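[grasp-data] Re: how many demos before the handheld policy stops dropping things?

From: Beca Nicholas
To: grasp-data list

Hi Rhodri, hi all,

Sorry for the slow answer, I was off most of March and came back to a very full inbox (and a dead coffee machine, but that's another list).

Rhodri Jarman wrote:

> We're up to 400 handheld demos on the Dastaditz arm and the pick
> success looks fine on boxes and cups, but anything long and thin comes
> out of the jaws crooked or gets dropped on the way to the bin. Before I
> ask two students to spend a month collecting more, does anyone have
> numbers on whether more demos fixes this? Fernanda said at the Skyrme
> workshop that your group had tried both more data and different data.
> Would you be willing to share what you saw?

Fernanda told you right, we did try both, and I'm happy to share! Usual warning that this is one lab, one arm and a fairly small set of objects, so please don't put it on a slide as a law of nature.

The first thing we did was exactly what you're thinking of doing. We kept the collection recipe the same and just piled on demos until we had 3000. Boxes and cups crept up a little. Long thin things (brushes, spatulas, markers, that sort of stuff) hardly moved at all. I was pretty grumpy about it, as you can imagine, because I'd promised Li-hua that the curve would bend if we were only patient enough.

Then Li-hua sat down and watched a big pile of the recordings at normal speed, which none of us had done in ages, and she spotted it in one afternoon. When a person holds the gripper, they fix a bad grasp with their wrist. The handle goes in a bit tilted, the person rolls their hand a little while closing, and it all looks smooth. The policy copies the closing part just fine, but it gets the roll late or skips it, and then you have your crooked handle. More of the same demos only gave it more of the same blurry timing to learn from.

So the second round was much smaller. We collected 477 new demos, only on objects with a handle, and the people collecting had two rules. Line up before you close, and hold still for a beat after you close, before you lift. That pause felt very silly to do (Haf Gittins timed hers by humming), but it gives you a clean chunk of frames where the handle is seated between the pads and nothing else is going on. We trained on the old set plus the new one, with the new one sampled more often so it didn't get drowned out.

With that mix the crooked grasps on handles mostly went away on our bench. Drops during the carry went down too, though less than I'd hoped, and I think what's left is mostly a pad problem. Ours chew up along the inside edge after a lot of use, and a chewed pad grips differently from a new one, which the policy has no way of knowing in advance. We now swap pads on the robot and on the handheld tool together so at least they age together.

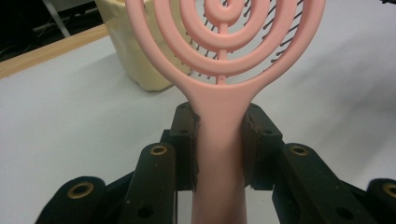 Object choice mattered more than I expected as well. Hairbrushes turned out to be really useful, especially the vented kind, as the head is wide and full of holes and the camera sees the table straight through it. Our early policy kept wanting to go for the head. Once it had enough examples of a grasp down on the handle it stopped doing that, and the nice part is that this carried over to a whisk it had never seen. It did not carry over to the fly swatter. I have no idea why and would love to hear theories!

A couple of things we got wrong, so you don't have to. We let everybody start from the same side of the table for the whole first round, and the policy was lousy from the other side. And we threw out the fumbled demos automatically based on length, which also threw out plenty of good slow ones. Now a person looks at each borderline case, and it's boring but it doesn't take that long.

If I were you I'd hold off on the month of collecting. Have your students watch what you already have, at real speed, handles only, and note where the wrist moves while the jaws are closing. If you see what Li-hua saw, do a small batch with the pause and retrain before deciding anything bigger. I can send you our instruction sheet for collectors, it's one page and a bit rude in places.

One question back at you. Are you logging jaw width at the same rate as the video on the Dastaditz setup? We had those out of step on our old Trorkham controller and spent ages blaming the network for it. If your timing is off there, fix that first and rerun your evaluation before you touch anything else.

Fernanda, please jump in if I've mangled any of the sampling details, you ran those.

Cheers,
Beca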